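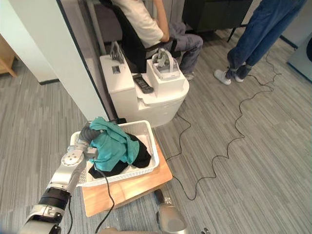
Ya-wen Siu asked at the last open evening whether joining the robotics club means doing laundry, and whether she could send hers. The answers are yes, in a sense, and no.

Questions we get a lot
Last updated 28/09/2022

What does the club do all term?
We teach a pair of robot arms to sort clothes from a basket. It was supposed to be one evening's warm-up before the real project. It is now the real project.

Why laundry?
A box keeps its shape when you grab it. A shirt has other plans. Getting the gripper to take one fold of cloth and leave its neighbor behind covers most of what we want you to learn, including patience.

Do I need to know how to code?
No. You should be able to save a file and find it again, which rules out more people than you'd expect. We start everyone on Pono, the practice arm, and you move up to the pair when the Pono worksheets are done.

What is Surnero?
The fall contest, held in October. Teams get 300 seconds to empty a basket and sort what was in it by color. Each correct garment is worth 100 points and dropping one on the floor costs you half that. Our best score last year was 500. We were pleased with it until we saw the other scores.

Can I bring clothes from home?
Please do. Clean ones. Plain colors are best, and nothing with a zipper – the fingers have been repaired once already. Don't bring anything you'd be sad to lose.

What does it cost?
Nothing for members. The club runs on a Cunico grant of about $3000 a year, most of which turns into cables.

Do the arms ever move by themselves?
Only when told to, though not always by the person who thinks they're doing the telling. Say "moving" out loud before you start a run, and keep your hands out of the basket until it's over.

Where do you meet?
Panagiotou Hall, second floor, Wednesdays after last class. Go past the printers and listen for arguing.

I missed the first meeting. Can I still join?
Yes. Watch your step on the way in – the cables live on the carpet.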